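3. Collecting the demonstrations

3.1 Setup and operators

All demonstrations of the Ostus set were collected at one station with two arms. The arms are mounted on the far side of the table, seen from the fixed camera, and each arm has a parallel gripper with black fingers. Each gripper has a small camera at the wrist, and the fixed camera looks at the whole table. We name the arms from the point of view of the robot, so the right arm appears on the left in the fixed view. This has confused several readers of our earlier notes, and we repeat it here for this reason.

The arms were moved by teleoperation. Two persons did all of the work, Cyprian Kurek and Yuzhen Zheng. Both had used the station before, but for another task, and we gave them one training day which is not part of the data. The recording software is Farngate, in which we changed only the way of starting and stopping an episode. In the original version the recording starts when the operator presses a pedal. In our version it starts with the first motion of either arm after the pedal, and the still part before this motion is dropped.

The task is the handling of light household pieces with a wire dish rack. In each episode the operator must bring a piece to the rack or take it out of the rack, and then bring both grippers back to a free position. We did not fix which arm should be used. We also did not fix the path, the speed, or the point where the piece should be held. The only instruction was to work as the operator would like the robot to work later.

3.2 What an episode contains

An episode is a set of image streams, the joint positions of both arms, the opening of both grippers, and the commands sent by the operator. All streams are aligned to the clock of the fixed camera. When a wrist image is missing at some time step, we take the previous one and set a mark, so that a user of the data can remove these steps if he or she wants.

The images differ very much in how useful they are at a given moment. In the fixed view we have the positions of the arms and of the rack, but a gripper often hides the piece just before the contact. In the wrist view the contact is near, but the camera has no wide context, and when the arm travels there may be only a blurred surface in front of the fingers. At first we planned to delete such wrist images. We finally kept them, for the policy will receive the same kind of images when it runs, and it must learn to give them little weight.

Figure 1. Wrist view with no piece between the fingers.
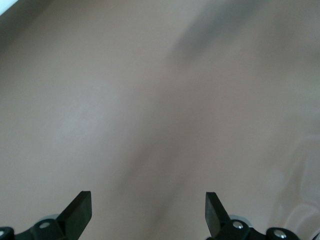 We collected 369 episodes in total. The work was spread over a large part of June and the last episodes were stored on July 3, 2021. Of the full set, 100 episodes were put aside for testing before any training was done. We selected them by random draw inside each group of starting positions, so that a starting position which is rare in training is also rare in the test.

The length of the episodes is uneven. Kurek prefers short and direct motions, and he usually opens the gripper late. Zheng makes a stop above the rack, corrects the angle of the wrist, and only then goes down. We discussed if we should ask them to agree on one style. A data set with one style is easier to fit, and our first small models were indeed better when they were trained on one operator only. But these models also failed in a similar way each time the piece was not exactly where it was expected. We therefore kept both styles and stored the name of the operator with each episode, as a label that can be given to the model or left out.

3.3 Starting positions

Before each episode the table was arranged by hand following a printed card. A card gives the side of the table for the rack, the rough direction of its long side, and the state of the piece: standing, lying, or leaning in the rack. It does not give exact places. In a pilot study we used marks of tape on the table, and the model learned the tape. After the pilot the marks were removed and the table was given a plain brown covering. The covering moves a little and makes shallow folds, and we did not flatten it between episodes.

The leaning and lying states took the largest share of the cards. They are the hard ones. A standing cup can be approached from many directions, but a tipped cup near the end of the rack leaves much less room for the fingers, and the wires of the rack are close to the correct grasp. In such cases the operators often waited with the gripper above the cup and changed its direction before going down. These waiting parts are short but contain much information, and they should not be cut as pauses.

Figure 2. Fixed view of the table, with the rack on the side of the robot's left arm and a light blue cup at the end of the rack.
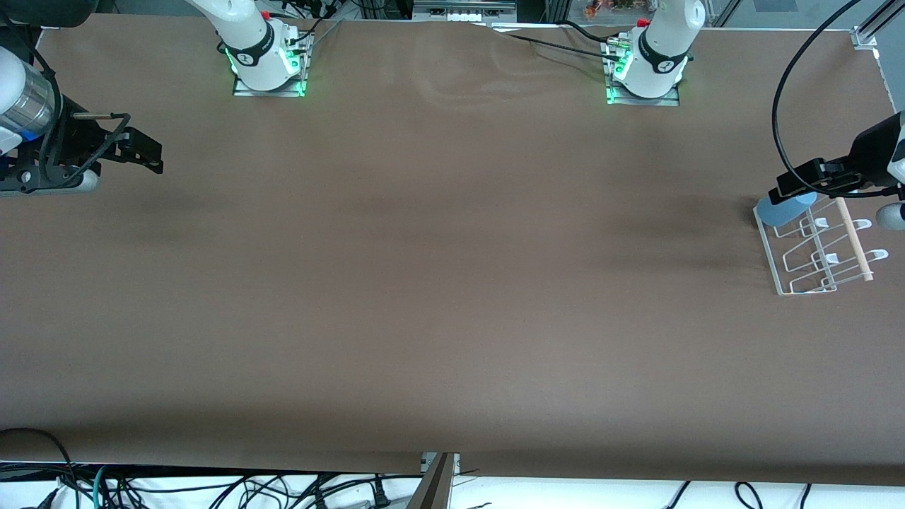 We used a simple rule for failed attempts. If the operator lost the piece but could recover it in the same episode, the episode was kept and the recovery was labeled. If the piece left the reach of both arms, the episode was stopped and stored in a separate folder. The separate folder is not included in the number given in Section 3.2. The labels of recovery were written by the operator directly after the episode, and they were later checked by the other operator. When the two did not agree, they watched the episode together, and in a few cases the label remained open.

For training, each episode is cut into windows of 128 time steps which may overlap. A window never crosses the boundary of an episode. We tried shorter windows as well, but they often contained the approach without the grasp, and the model then had a tendency to stay above the piece without closing the fingers. The same effect was described to us by colleagues at Motaung, who work with a different arm.

3.4 Close views and background

Figure 3. Wrist view with a blue tube in the near foreground. 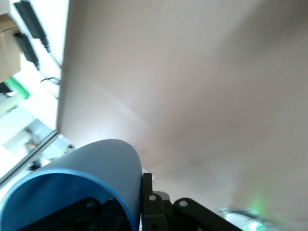 Background is a known problem for wrist cameras. When the arm turns, the camera may look past the table, and the model receives image content that has no relation to the task. We did not hang curtains at the station, although this was proposed. A tan cardboard box and two black power adapters are in view in Figure 3, beyond the edge of the pinkish surface, while the blue tube covers the lower left part of the image. A model that sees such a box only together with one kind of grasp may connect the two. To measure this we trained a second model in which the outer part of all wrist images was replaced by noise, and we compare both models in Section 5.

Brightness was treated in a similar manner. The exposure of the wrist cameras was automatic, so a bright area behind the table can be washed out while the near parts stay dark. We considered fixed exposure, but then the inside of a cup or tube was often too dark to be used. During training we change the brightness of each wrist stream separately. The fixed camera is changed less, by a range that we took from the Bedinska protocol without tuning.

The joint data needed less care. We removed steps with repeated time stamps and smoothed the gripper opening with a short median filter. The commands were left as they were recorded, including small trembling of the hand, and the models in Section 4 are trained on these commands directly.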